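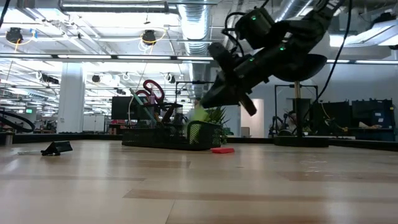 Home Kitchen Laundry Desk & Paper Workshop Ask Me Older Posts

Getting the desk stuff back under control

I have been putting off writing about desks because mine was such a pit for most of the spring. But I got three letters in June asking about mesh organizers, and what on earth to do with binder clips, so I cleared off my table, made a pot of tea and started pulling things out of the mesh one at a time. It took from lunch until nearly four o'clock, and a good part of that was me testing markers on the back of an envelope.

First, dump it out. Really dump it! I used to pick around in there with two fingers, fishing for the thing I wanted, and all that ever did was push the junk down to the bottom. Spread a dish towel on the table so nothing scratches the wood, tip the whole organizer over and give it a good thump. You'll get pencil crumbs, staples, a dried-up eraser, maybe a key. (I found a key. I still don't know what it opens. It's taped to the inside of a cupboard door now with a question mark on the tape.)

While it's empty, wash it. Black wire mesh looks clean from across the room and then you hold it up to a window and it's full of fuzz. A dry paintbrush gets the worst of it, the cheap kind with natural bristles, about two inches wide. Then I run it under warm water with a drop of dish soap, shake it over the sink and stand it upside down on the rack overnight. Don't put it away damp. My old one rusted along the bottom edge and left an orange line on a white shelf that no amount of scrubbing has moved.

What goes back in, and where

I like the kind with a low tray at one end and a tall rounded cup at the other, with the upright slots in the middle. I've tried the flat drawer kind, and the spinning kind (never again, it flung paper clips), and I keep coming back to plain mesh.

Scissors go in the middle, handles up. I know some people store them point up so the blades don't blunt, and I have the scar on my thumb to show for the year I did it that way. Buy scissors with colored handles if you can. Dark red is good. You can spot them from the doorway, and when one of the kids walks off with them you can say "where are the red scissors" and there's no arguing over which ones you mean.

Markers go next to the scissors, and only the ones that work. Test every one. If it skips, stand it tip down in a mug for a day and try it again. If it still skips, out it goes. I had eleven yellow highlighters and two of them wrote. Two!

Anything long and skinny, like a ruler or a strip of card, needs a corner to lean in or it will tip forward and poke you in the wrist each time you reach past it. I put mine at the very end of the slots, leaning away from me.

The tall cup is for soft and odd-shaped things. Sticky tack, a little sponge, the squashy ball I squeeze when I'm on hold with the phone company. If you put those in the slots they wedge, and then the whole organizer comes up off the table when you pull.

The low tray I leave almost empty on purpose. It's the landing strip. Whatever I've picked up off the floor or out of a pocket goes there, and once it's full I sort it. My rule used to be once a week, but I never kept to it, so now I go by how it looks.

Binder clips

They're wonderful and they are a nuisance. They never lie flat, they hook on each other's handles, and the big ones roll around in a drawer like marbles. What finally worked for me was clipping them along the edge of a piece of stiff cardboard, biggest to smallest, and standing the cardboard up in the slot behind the scissors. You can see at a glance what you've got left.

You can also fold both handles flat against the body, or squeeze the ends of a handle together and pop it right out. They go back in the same way. I take one handle off when I'm clipping papers that have to slide into a tight folder. Keep the loose handles in an envelope or you'll never see them again.

Other jobs for a binder clip: holding a recipe card to a cupboard door, keeping a bag of rice shut, or pinching the end of a toothpaste tube. Clip a medium one to the edge of the table and run your charger cord through the handle so it doesn't slither off the back. I have a pair holding up a sagging window blind and they've been there so long I've stopped seeing them.

The table underneath

If your table is wood with a shiny finish, like most of them seem to be these days, the trouble is scuffs. Those whitish marks are very often only on the surface, and they come off more easily than people think. Try these in order and stop when it works:

A soft cloth, barely damp, rubbed the way the grain runs.

A clean white eraser, the kind for pencil. Go gently and brush off the crumbs.

A dab of plain paste wax on a cloth, left a few minutes and buffed off.

I've seen people suggest toothpaste and I wish they wouldn't. It's gritty and it'll leave you a dull patch. Same goes for the green side of the sponge.

For a deeper mark that has gone through the finish, Tetsuya Fukuda at the Krajewska hardware counter set me straight years ago. He told me to start at 400 grit, and only drop back to 300 or so if that was getting me nowhere, and never to let anybody hand me 80 for a tabletop unless I meant to strip the whole thing. I had a sheet of 80 in my hand at the time. He took it off me, very politely, and hung it back up.

Sand lightly along the grain, wipe off all the dust, and try your finish on the underside first. Wood that's made up of several planks can take the finish differently from one to the next. Mine has a dark strip that drinks up oil while the pale ones next to it hardly take any, so I go over that one with less on the cloth.

To stop new scuffs, put felt dots under the organizer. The mesh kind has a hard rim on the bottom and it scrapes every time you drag it closer. I buy a Mivano sheet of 76 small dots and use them on everything, lamp bases, plant saucers, the feet of the printer. Press them on to clean dry metal. On mesh the dots will only stick to the solid rim, so cut them down with your scissors if the rim is narrow.

And if your table has a seam where crumbs and pencil dust settle, a wooden toothpick and then the vacuum with the brush end does it. Don't use a knife. I chipped the edge of mine that way and had to fill it with a wax stick, and the color is close but I can find it with my eyes shut.

From the letters

A reader in Privska wants to know how to get old tape gum off scissors. Cotton ball, rubbing alcohol, wipe from the back of the blade toward the edge with the scissors open, and mind your fingers. Dry them well, then one tiny drop of sewing machine oil at the screw. Cut a paper towel a few times before you go near anything nice.

Someone else asked whether magnets are any good for a mesh organizer. If the mesh is steel, yes! I keep a small strong magnet on the outside of the cup and it holds a row of paper clips. Check yours with a fridge magnet before you buy any.

And to the lady with the Pronum desk whose drawer sticks, rub a candle stub along the runners, both sides, and work it in and out a dozen times. If it still sticks, write me back and tell me which side it catches on.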